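### 3.2 Student setup and data collection

The Gellcombe course ran for one term, and the collection work was done in November by students working in pairs. One student operated the robot and the other kept the log. Each pair was given the same short task list, written by the Mohamedi group, and had to record at least 54 attempts before moving on to training.

In total the class logged 649 attempts. We removed those with missing joint readings or a dropped video stream, and a further set in which the operator stopped early. The first 273 of the remaining attempts were used for training and the next 100 were held out for testing. Students did not see the test set until their final report.

Views from the head camera were stored along with the hand and arm positions (Figure 4). Furniture was left where it stood between sessions – the course had no fixed lab space.
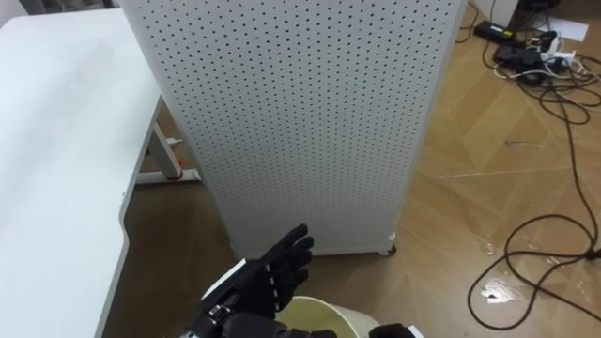 **Figure 4.** Head camera view with one hand raised over a white bucket, in front of a perforated panel.

Labels were added in the Zakau tool by the student who had kept the log. Where the two members of a pair disagreed on a label, the attempt was marked as unclear and left out of the scores in Section 4.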